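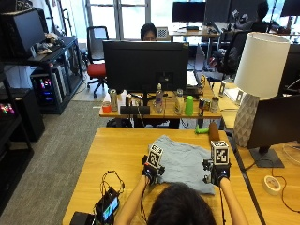

Wednesday, 11:40 p.m.

Home late, feet hurt, ate cereal standing up. I want to get this down before I go to sleep and start remembering it wrong.

So Sterna punched the table today. Not the whole arm going wild or anything, but on the third fold of the afternoon the left gripper went down for the corner of the cloth, kept going, and drove itself into the wood until the force limit tripped. It makes an awful noise when it does that, a sort of crack and then the brakes clunking in. I was standing inside the tape line (yes, I know) with my hand maybe a foot away, holding a coffee like an idiot. No one got hurt. One finger pad is split down the middle and there's a dent in the test bench over in the Navarro room that I keep touching every time I walk by.

First thing everyone thought was the arm, of course. We swapped the finger pad, ran the joint check twice, and it passed both times with nothing weird at all. Then somebody blamed the Zullow update from last week, because somebody always blames Zullow, and I lost an hour rolling it back. Same thing happened on the old version! Slower, because I'd turned the speed way down by then, but the left side went right past the cloth and leaned on the table.

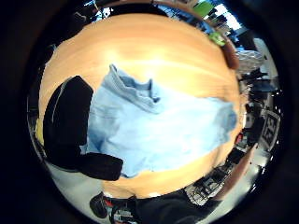

The left hand data is what I should have looked at first. The arm only knows how to fold because of the sessions we record by hand, and if the recordings are off, the arm is going to be off in exactly the same way. So I pulled the January set and started scrubbing through takes, two hands side by side, and it's dull, dull work. You start caring about dumb stuff. That light blue cloth has a raised ridge up near the top where the fabric bunches, and I got so I was using it as my landmark, watching for the second each hand reached it. And in take after take the left hand track said it had arrived when the fingers plainly hadn't. The log was running ahead of the hand. By 128 milliseconds, in the worst one I measured.

It doesn't sound like much, does it? But a hand moving down fast covers real distance in that time, and the arm had learned to close late and low. Put a hard table under it and there's your crack.

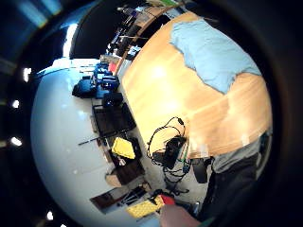
Are all the recordings bad?

Most of them look fine. Out of 197 takes in the set I found 31 where the left side slips, and they come in clumps, a few in a row and then it's okay again for a while.

The clumps are what got me thinking about the cable. A bad clock would drift all day long, and this comes and goes. So at six o'clock I got down on my knees with a flashlight and wiggled every left connector one at a time with the log open on the laptop, and on the second one I touched, bang, the timestamps jumped. It's one of the Wultov leads. The little latch is worn and the plug backs out a hair whenever it gets tugged, then it reconnects and the logger picks a new start time without saying a word about it. No warning, no red line in the log, nothing. I was so happy I said a bad word out loud and then I was furious for the whole drive home.
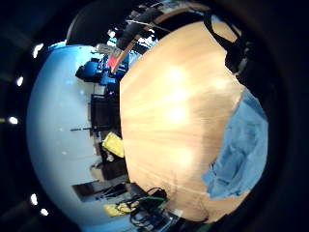
That silent reconnect bugs me way more than the latch does. Plugs wear out, fine, buy another plug. But a recorder that loses its place and carries on smiling is how you end up with an arm that hits things, and I wrote that part of the recorder myself. Two years ago, in a hurry, with a comment that says "handle this properly later." Ugh.

Anyway, tomorrow. The 31 takes come out of the set before anybody trains on it again. The recorder stops dead if a lead drops, even for one sample, and I don't care how annoying that gets in the middle of a session. New lead on the left, and a clip to take the strain, and I'm ordering 20 spares so there's no excuse. Sterna stays at quarter speed with a foam sheet on the bench until it's retrained.

I also have to fill in the near miss form, including where I was standing. I thought about being a little vague on that. I'm putting the coffee in too.

Alarm's set for 6:15. Need to buy milk.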